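Our project for the semester was about tidying. More exactly, it was about whether the way you lay out a small table changes how annoying it is to put things back on it. Sérgio Garcia came up with the idea after a rough week in his shared kitchen, and Teodora Kadrić and I jumped on it because we both like sorting stuff (yes, really).

## What we used

We kept the props simple and kitchen-ish. The bright red toy pan was my favorite from day one, with its long handle and the hole at the end for hanging it up! We also had a little block covered in squiggly lines, a pitcher, a box, a bowl and a tray. Most of it came out of the bins at Lodik, the secondhand shop by the bus station, and we had a budget of $200 that we didn't come close to spending.

## How we laid things out

We tried 5 layouts. In the crowded ones, everything sits close together and overlaps, and in the roomy ones the bigger pieces go in a row along the back so the front stays clear for working.

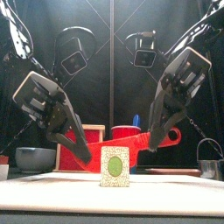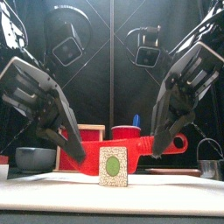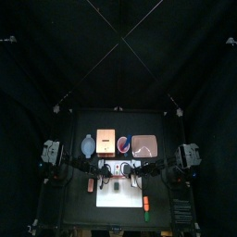 I was sure the row would win, and for most of the list it did. Bowls and boxes are easy when they have their own spot. The pan was a pain in every layout, though! That handle takes up so much room that you end up planning the whole table around it, and Teodora started putting it down first and fitting the rest in afterward. We stole that trick for the final version.

We wrote our notes on paper in room 204 and typed them up later, which I don't recommend. Sérgio's sevens look like ones, and we lost most of an afternoon in November sorting that out.

## What I'd change

More weird shapes, for sure. Kai-wen Mak told us after our talk that we should try things that roll, and I wish we'd thought of that sooner. I'd also like to test a round table, plus a version where you have to put things away with the lights low, like when you're cleaning up late and your roommates are asleep. Teodora has the layout sketches if anyone in next year's group wants to borrow them.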